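Recording a demo by remote control

Start each take with both arms in the rest pose and the grippers open. Move slowly, and keep the fingers in at least one view the whole time. If you fumble, hold still for a second and try again – small recoveries are fine to keep.

The living room task, from the wrist and head views: 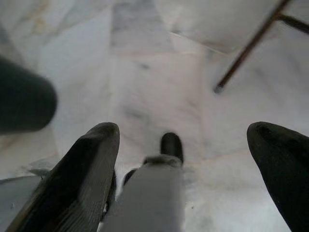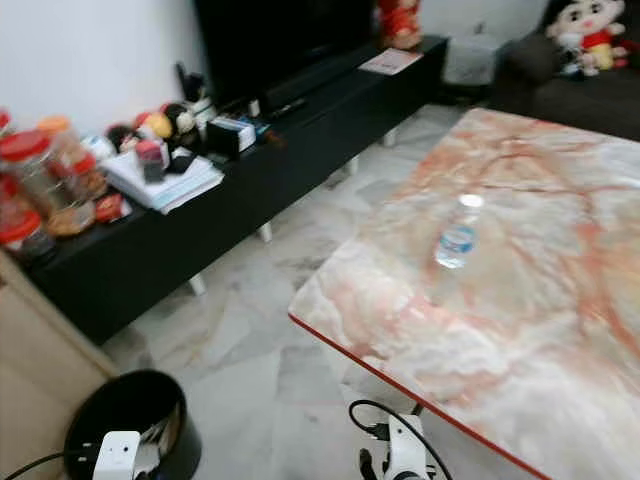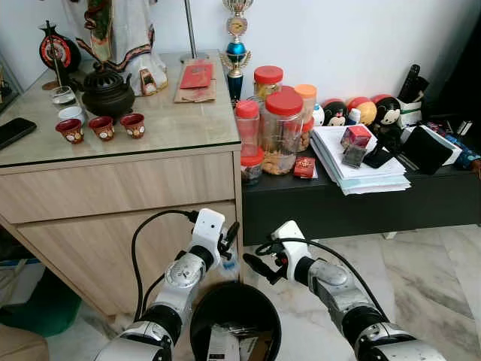

Stop recording before you let go of the controls. Name the take with the task and your initials, then copy it to Gruron. Anything over 65 seconds goes in the long folder. We had 412 takes by April – ask Nithin Achari before you delete any.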